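Arnberg · Caja de derivación de superficie, gris claro, con tapa ahumada

Inicio > Electricidad > Cajas y registros > Serie Arnberg

Disponible. Sale del almacén en 3 días laborables

Caja estanca no, caja de superficie normal. Lo ponemos lo primero porque es la pregunta que más llega. Para interior seco: trasteros, talleres, falsos techos, bancos de trabajo, cuadros de prácticas. Si va a la intemperie mira la serie Wollarberg, misma forma pero con junta.

Lo que hay

Cuerpo de plástico gris claro, rectangular. Pretroquelados redondos en los laterales. Agujeros de tornillo en las esquinas. Tapa translúcida gris humo con reborde rectangular en relieve, se ve lo que hay dentro sin tener que abrir. Pestaña pequeña en un lado para levantarla con el dedo o con un destornillador plano.

También con tapa ciega del mismo gris que el cuerpo (referencia aparte, mismo precio). La ahumada se vende mucho más.

Qué viene en la bolsa

Cuerpo
Tapa
Tornillos de tapa
Hoja de montaje

No vienen: prensaestopas, bornas, tacos, carril. Los prensaestopas se piden en la ficha de accesorios, bolsa de 12. Las bornas igual.

Formatos

Unidad suelta
Pack de 12
Pack de 20 (taller y centros de formación)
Caja completa de 100, solo por presupuesto

El pack de 20 viene sin bolsa individual, las tapas en un lado y los cuerpos en otro. Menos plástico y menos rato abriendo bolsitas. Los tornillos van todos juntos en un sobre, ojo al abrirlo.

Montaje, lo rápido

Corta la tensión antes de nada. Comprueba que está cortada.
Presenta la caja en la pared o en el tablero y marca los agujeros.
Abre solo los pretroquelados que vayas a usar. Golpe seco desde fuera con el destornillador, repasa el borde con una lima si queda rebaba. Los que se abren de más no se pueden volver a cerrar, hay tapones en accesorios pero quedan regular.
Fija el cuerpo. No aprietes a tope, el plástico cede y luego la tapa baila.
Mete los cables, deja un poco de sobra dentro, conecta.
Tapa y tornillos en cruz.

Si la tapa no asienta suele ser un cable pillado en el reborde. Quitar, recolocar, volver a poner. No forzarla.

En la mesa, para probar

Mucha gente la compra para prácticas y no para instalar: montar, desmontar, meter y sacar piezas, quitar la tapa y volver a ponerla veinte veces. Aguanta bien. Los tornillos son lo primero que se pierde, pide un sobre de repuesto con el pedido y te ahorras el porte.

Para esto recomendamos mesa blanca o clara, la tapa ahumada se distingue mejor. Y regleta a mano si vas a trabajar con herramienta, pero aparta el cable que sobra hacia el fondo.

Opiniones

"Pedimos el pack de 20 en febrero para el aula. La tapa se raya si la dejas boca abajo en el banco, por lo demás bien. Repetiremos." Lorraine Kettle

"Correcta. Los pretroquelados salen limpios, en otras que he tenido había que pelearse. Le falta algún agujero más en el fondo." Tamsin Baptiste

"Llegó una tapa con la pestaña partida, mandaron otra sin poner pegas."
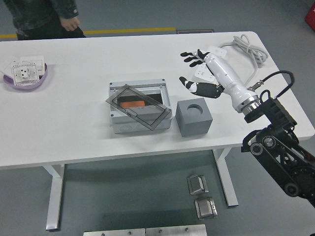 Caja Arnberg gris claro con la tapa ahumada en diagonal, sin atornillar. Detrás, regleta blanca; la regleta no se incluye.

Preguntas que llegan

¿La tapa ahumada es transparente? Translúcida. Se ve si hay algo dentro y más o menos qué, para leer una etiqueta pequeña hay que quitarla.

¿Se puede pintar? El cuerpo sí, con imprimación para plástico. La tapa mejor no.

¿Vale la tapa de la serie Haslam? No. Parecen iguales pero no encajan, nos han devuelto ya unas cuantas. Pide siempre por refernecia.

¿Venden tapas sueltas? Sí, ahumada y ciega. Mínimo 3 unidades.

¿Factura a nombre de centro o empresa? Sí, pon los datos en el paso de envío, luego no se puede cambiar.

Limpieza

Paño húmedo y jabón. Nada de disolvente ni alcohol en la tapa, se queda blanquecina y no tiene arreglo.

Devoluciones

Sin usar y con los pretroquelados enteros. Si has abierto alguno ya no se admite, salvo defecto de fábrica. Para defectos manda foto de la pieza y numero de pedido al formulario de contacto, contestamos por la mañana.

También se lleva

Prensaestopas, bolsa de 12
Sobre de tornillos de repuesto
Caja Wollarberg con junta
Organizador Allitus para bornas y pieza pequeña

Añadir al carrito · Pedir presupuesto · Descargar hoja de montaje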